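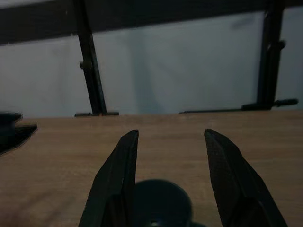 Bench 4, tabletop and backdrop, far edge more or less level.

April 27, 2021

Spent the morning on the tabletop, again. Siebe Verhoeven says a table is a table. Siebe has never had to get a ring of Donitz oil out of one.

What I did, so that I don't do it differently next time and wonder why:

Sanded with the grain, 160 then 248. Yes, 248. The sheets from Skincombe are marked that way and I've stopped writing to them. Wiped down, waited, one thin coat of the Danko. It came up more orange than the test scrap, which I'd filed under "warm" in February and am now filing under "orange." Grain still shows as fine lines running across, so at least it looks like wood and not like a cafeteria tray.

Lower left corner reads darker. I went back and forth on whether that's the finish or the light. There's a faint shadow falling there, so I'm blaming the light until someone moves a lamp and proves me wrong. Please do not "fix" the corner with more Danko. We have been down that road on bench 2 and it is sticky.

Backdrop: still the pale gray-white, still a bit blue. Soft shadow down the center-left, and a smudgy darker patch toward the upper right. I'd like to say the smudge is shadow too. Tried the Ellix cleaner on a spare offcut of the panel and it took off the dirt along with some of the panel, so the real one gets water and a soft cloth, or gets left alone.

The black thing at the far left stays on the table for now. If it's yours and you want it somewhere else, take it there yourself, and lift it. Sliding is how we got the last scratch.

To do:
Lamp over by 10 cm, look at the corner again
Water and cloth on the smudge
Order sheets, any supplier with normal numbers
Ask Siebe where my good sanding block went. He will say what block.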